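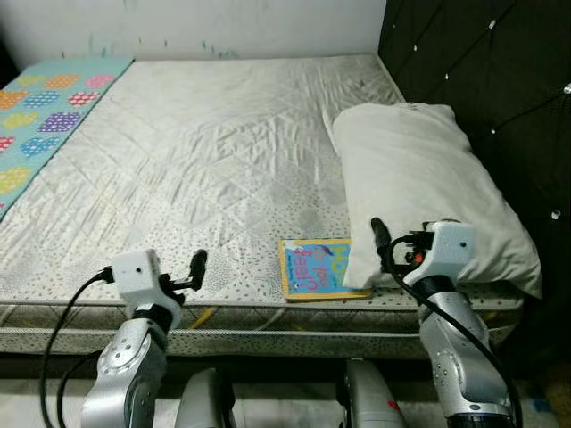
Danica Ivanov thinks we're reading far too much into the word "regrets", and that if a ministry regrets a set of sanctions it may simply mean someone in the press office was told to write a paragraph before lunch. She said so at the top of the call and kept coming back to it, and by the end I'd half come round, which is annoying given that I built the whole "regret" category in the first place.

Notebook, September, evening. Statement coding, port sanctions.

So, where we are. We're still working through the official statements on the Vondport shipping restrictions and trying to put each one somewhere on the scale from full support to open rejection. The ends are easy. A government that says "we will join the measures from next month" is at one end, and a government that says "these measures are unlawful and we will ignore them" is at the other, and you could code those half asleep (I have). It's the huge soggy middle that eats the afternoons. We don't support the seizure of the harbour, but we don't think sanctions help. We call on all sides. We have always maintained. We note with concern, and then a second paragraph which notes something else with the same amount of concern!

Today's batch was 14 statements, mostly from the fringes of the summer security conference, so a lot of them are spoken remarks written down later by whoever was in the corridor. I coded the lot blind, Wumpini coded the lot blind, and we compared. We agreed on 12. Lovely, except that the two we disagreed on are exactly the sort we'll be asked about, so the agreement score looks healthier than I feel.

First one: a deputy foreign minister says his government "cannot see" how freezing the harbour accounts will bring anybody to the table. I had it as mild opposition. Wumpini had it as neutral, on the grounds that he hasn't said they'll do anything different, and his government has (quietly) been applying the freeze all along. My argument was that we code what is said and put what is done in the other column. Wumpini's argument was that I only remember that rule when it suits me. Fair. I went back through my spring coding afterwards and found I'd let behaviour leak in all over the place, especially for the countries I know a bit about. I'll redo those. Not tonight.

Second one is a translation problem. The English release says sanctions "will complicate" the situation. The original verb, according to Danica, sits closer to "may complicate", and she says a native reader would hear it as a polite shrug. But the English is the version the ministry itself put out, and the version the wires picked up, and presumably somebody chose that "will". Do we code the text the home audience read or the one the other diplomats read? The codebook says "the official text" as if there was only ever one. Past me was so confident.

Ama Nyarko suggested we code both and keep the gap as its own variable. My first reaction was oh no, more columns, and my second was that the gap might be the most interesting thing we've got. If a ministry is regularly firmer in English than at home, I'd like to know! We'd need someone reading originals for every language in the set, though, and at the moment that's Danica plus Antigoni when she can be borrowed. I've said we'll try it on the conference remarks only and see how painful it gets.

Other bits, in no order:

Tried running the middle category through the Truvamex word lists again, after the update. Still hopeless on diplomatic language. It reads "grave concern" as strongly negative, which I suppose it would be if your nan said it, but coming from a foreign ministry it's practically a greeting. Leaving it in as a comparison line for the write-up and not relying on it for anything.

The Boateng scale does better because it looks at who is being asked to act. "All parties must" scores differently from "the authorities in Skiritz must", and that lines up with what we get by hand much more often. It falls over on passive sentences. "Steps should be taken." By whom? Well, quite.

Wrote the draft rule for "regrets" while it was fresh: on its own it counts as neutral; with a named target it counts as mild opposition to whatever is named; if the regret is about the circumstances and not the measures, look at the following sentence and go with that. Danica has read it and replied "better", so I'm taking that as a yes.

Antigoni Vasilakis asked whether we should drop unattributed remarks altogether ("a source in the delegation said"). I've been keeping them with a flag. I think she's probably right that they're a different animal, since sources float things ministers wouldn't. But they're also where the private grumbling about sanctions turns up first, and it'd be a shame to bin it. Flag stays for now; she's going to rerun the timeline without them so we can look at both.

Still to do: recode the spring statements with the behaviour column covered up, with actual paper over the screen if that's what it takes. Send Wumpini the original of the "complicate" remark. Find out whether the conference organisers publish transcripts of the side sessions or just the main speeches, as I've seen it claimed both ways. Fix the column header which has said "oposition" since the start.

14 shares | 2 comments

We use cookies to remember your settings and see which pages get read. Accept | Manage preferences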